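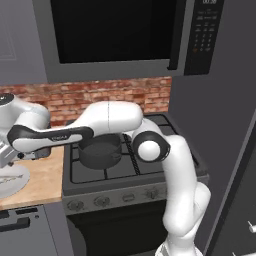 Lullow Bat and Hedgehog Team — part of Kindberg Wildlife Care

Who we are

We take in bats, hedgehogs and the odd shrew. Sick, hurt, orphaned, or just found in a place they shouldn't be. We feed them, treat them, and get them back outside as fast as we sensibly can. Everything else on this page is detail, but people ask, so.

The team started in the back room of the Kindberg building with two heat pads and a borrowed scale. Now we have our own door (the green one, round the side, ring twice) and 29 indoor pens. Plus the flight cage out at Sarnudel, shared with the bird people. They get mornings. We get dusk, for obvious reasons.

Last year we admitted 162 bats and a lot more hedgehogs than we had pens for. Most of the hedgehogs came in during September, small ones from late litters. A hoglet that size won't make it through the cold without help. We fatten them up, worm them if they need it, and hold on to the stragglers until spring.

What we do all day

Mornings are weighing. Every animal, every day, written on the card on the pen door. A hedgehog that drops weight two days running gets looked at by the vet. Bats get weighed too but they are harder — they crawl up your sleeve and then you have to find them.

Then feeding, cleaning, meds, more cleaning. The laundry never stops. Old towels always wanted, no loose threads please, little claws get caught.

Bats that are close to release go to Sarnudel for flight testing. We want to see a good long flight with proper turns, several nights in a row. If a bat only manages a few laps it comes back to the pen for another week and tries again. Some need a lot of weeks. A torn wing membrane can heal suprisingly well if it's kept clean and the bat keeps eating.

Hedgehogs go back to where they were found if that place is safe. If it isn't, we use gardens on our release list. There's a form for that. You need a gap in the fence, no pesticides, a water dish, and neighbors who don't mind.

If you found an animal

Call first. The number is on the contact page. If we don't pick up we are probably holding something, leave a message and we'll ring back.

Bat on the ground: don't touch it with bare hands. Ever. Thick gloves, or put a box over it and slide some card underneath. Air holes, but tiny ones, they can squeeze out of a gap you wouldn't beleive. A soft cloth to hide in. A bottle cap of water. Keep it indoors, quiet, away from cats. If anyone was bitten or scratched, or a bat was in a room with someone sleeping, call your doctor or health department right away, before you call us, and don't let the bat go.

Hedgehog out in daylight: often in trouble, not always. A big one walking with purpose at dusk is fine, leave it be. One lying in the open, wobbling or covered in flies needs to come in. High-sided box, towel, hot water bottle wrapped in another towel. No milk. No bread. A little meaty cat food if it's going to be a while, but only once it's warm.

Please don't keep them overnight to "see how it goes." Bring them in. We don't charge and we won't tell you off.

Where we are

Main unit is at Lullow, behind the feed store, second turn after the bridge. Drop-off box by the green door is checked every hour while we're open. Don't use it after hours — call the night line instead, it goes to whoever is on.

The Lagman clinic also accepts animals for us and we collect from there twice a day. Handy if you're coming from the north side. Tell the desk it's for the bat and hedgehog team or it may end up with the rabbits.

Sarnudel is not open to visitors. Sorry. The bats there need to stay wild and a crowd at the mesh doesn't help.

Money

We run on donations and what Kindberg gives us out of the general fund. Food for one hedgehog over a full winter stay costs us $80. Mealworms are the big one for the bats, we go through trays and trays of them. Last fall's plant sale brought in $1,345 and that bought the new incubator, which has been going non stop since it was plugged in. Thank you if you bought a plant. Hope it's still alive.

Wish list right now: paper towels, puppy pads, unscented wipes, shallow ceramic dishes, small fleece blankets, newspaper (no glossy pages). We have enough cat carriers. Really, enough.

Joining the team

We need people for evening feeds most of all. You have to be over 18 and OK with smells. To handle bats you also need your rabies pre-exposure shots done, and proof of it, no exceptions. Hedgehog side you can start after one training evening. Next one is 7th February, at the green door, wear shoes you don't care about.

Drivers wanted as well, mostly the Lagman to Lullow run. Own car, clean box, radio off on the way back.

Can't do evenings or driving? Put a water dish in your yard. Leave a messy corner. Check the brush pile before you light it. And keep the cat in for the hour around sunset in summer, when the young bats are just starting to fly.

Talks for schools and scout groups by arrangement, spring only. We don't bring live animals but we do bring the skulls and a box of droppings to sort, and that's usually the popular bit.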